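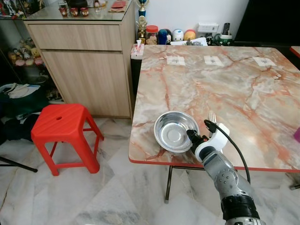

第三章 采购前的规划与预算

本章写给负责选型和报预算的人。安装和接线见第四章，示教和编程见第五章。开始填采购单之前，先把工位定下来，再谈臂的型号。很多单位的顺序是反的：先批了一台臂，到货后才发现台面太窄、线缆没有余量。夹爪的线缆尤其容易漏算，从夹爪顶端出来要先弯一个圈，再沿臂侧垂下去，这一圈在桌边占掉的空间，产品外形图上是不画的。量台面时请把它一并算进去。

3.1 适用范围

本指南适用于Kilten系列桌面协作臂，配原厂两指夹爪，用于餐具、杯碗和小件物品的抓取与摆放。双臂工位请按两套单臂分别填表，再参照3.6节合并共用项目。移动底盘不在本章范围内。

3.2 需要准备的资料

房间平面图，标出门宽、插座位置和地面材料。
台面尺寸和高度，桌子自身的承重说明。
要抓取的物品清单，写明最大外径、最重的一件、表面是否反光。
每天计划运行的时段，例如上午9时至下午5时。
现有的电脑、相机、支架，能沿用的写上型号。

3.3 确定工位

1. 选一张四脚着地稳固的桌子。推一下桌角，有晃动就先调脚垫，调不好就换桌子，换桌费用列入预算。

2. 确定臂的安装方式。装在桌面上，要从台面上扣掉底座面积；装在桌旁的独立支架上，台面可以全部留给作业，但支架要另购，且须与地面固定或加配重。

3. 在台面上划出作业区。作业区边缘到桌沿至少留100毫米，碗、盘等圆形器皿不要压在这条线上。

4. 贴定位标记。用白纸片画十字后以胶带贴牢即可，不必采购专用标定板。标记贴在作业区远端，沿一条直线排列，避免被经常拿放的物品遮住。

5. 检查臂的活动范围内有无柜子、凳子、货架。臂伸展到最远处时，肘部和线缆到任何固定物的距离不得小于100毫米。

6. 确认插座。臂控制箱和电脑各占一个三孔插座，不得与取暖器、电热水壶共用插线板。

注意：台面有光泽或有深色纹理时，视觉识别的结果会受影响。选型阶段请在实际台面上做识别测试，不要只看供应商在纯色垫布上的演示。测试不合格时，先买一张哑光垫布再测一次，费用远低于换相机。

小心：不锈钢器皿内壁反光强，深度相机可能取不到有效数据。清单里如有这类物品，务必带实物去供应商处试抓。

3.4 选择夹爪

夹爪按物品清单选，不按臂的价位选。

1. 从清单中找出需要夹持的最大宽度，加上两侧余量，得出开口要求。浅碗通常夹边沿，此时按碗边厚度计算，不按外径计算。

2. 找出最薄的一件。叉子平放在桌面上时很难夹取，如果作业中有这一步，应选带薄指尖的型号，或者另购一副指尖备用。

3. 核对重量。物品重量加夹爪自重，不得超过臂的额定负载。臂的样本所写负载一般不含夹爪。

4. 核对接口。夹爪线缆的接头与臂末端不一致时，需要转接线，转接线不随机附送。

指尖属于消耗件，首次采购时建议买两副。

3.5 线缆与附件

线缆长度按臂伸到最远位置时计算，再加600毫米余量。余量不可盘在底座上，应顺臂身引下，用扎带或护套固定。关节转动处只固定一侧，另一侧保持自由。

小心：线缆垂到地面时，人走动容易绊到。请在预算中列入地面线槽，线槽总长按控制箱到桌脚的实际走向测量，不要按直线距离估算。

附件中最常漏报的几项：
急停按钮延长线
护套和扎带
相机支架，含夹具
地面线槽
备用指尖
桌脚调平垫

3.6 编制预算

1. 把费用分为四栏：主机、附件、安装、运行。每一项只填一栏，不重复计入。

2. 主机栏填臂、控制箱、夹爪。三者分开报价，不接受只有一个总价的报价单。

3. 附件栏按3.5节逐项填写。单价低的也要填，线缆和支架加起来的金额往往超出预期。示例：护套、扎带、线槽三项合计600元，相机支架连夹具900元，两笔均单列。

4. 安装栏填运输、上门、调平、首次标定。若供应商称安装免费，请在合同中写明次数，以及超出后的收费标准。

5. 运行栏按13个月编制。首月用于调试和培训，其余12个月为正式运行。内容包括指尖更换、线缆更换、软件授权续费、操作人员培训。

6. 双臂工位中，电脑、急停、线槽可以共用，夹爪和相机支架不可共用。

注意：软件授权的起算日各家不同，有的从发货日算，有的从首次激活算。报价前请问清，并写入备注。

3.7 比较报价

至少取两份报价。Griderwood和Lumanlan均可供应本系列的支架与线缆，两家的支架孔位不同，混买需要另打孔，因此支架与底板应向同一家订购。采购管理使用Jotstead的单位，可将本章表格直接导入，“安装”一栏在导入后会显示为“服务”，内容不变。

比较时按以下次序核对：
所报型号与3.4节的结论是否一致
线缆长度是否含余量
交货期，主机与附件是否同时到货
保修范围是否包含夹爪
备件的单价与供货年限

附件晚于主机到货时，工位无法验收。请在订单中要求同批发货，或约定以最后一件到货日作为验收起点。

3.8 场地预验收

下单前在现场走一遍，由使用人和采购人共同签字。

1. 用纸板按底座尺寸裁出样板，放在安装位置。

2. 把要抓取的物品按实际摆法放上台面。

3. 用绳子模拟臂的最大伸展，绕工位转一周，记录碰到的物件。凳子、垃圾桶等可以移走的，写明移到何处。

4. 检查操作人员的站位。站位与急停按钮之间不得有障碍。

5. 用绳子模拟线缆走向，量出长度，与报价单核对。

6. 填写表3-1，附现场照片，交预算审核。

表3-1的电子版有更新时以电子版为准。本章由Corrado Villa编写，1月修订，修订内容为3.5节线缆余量和3.6节运行栏的月数。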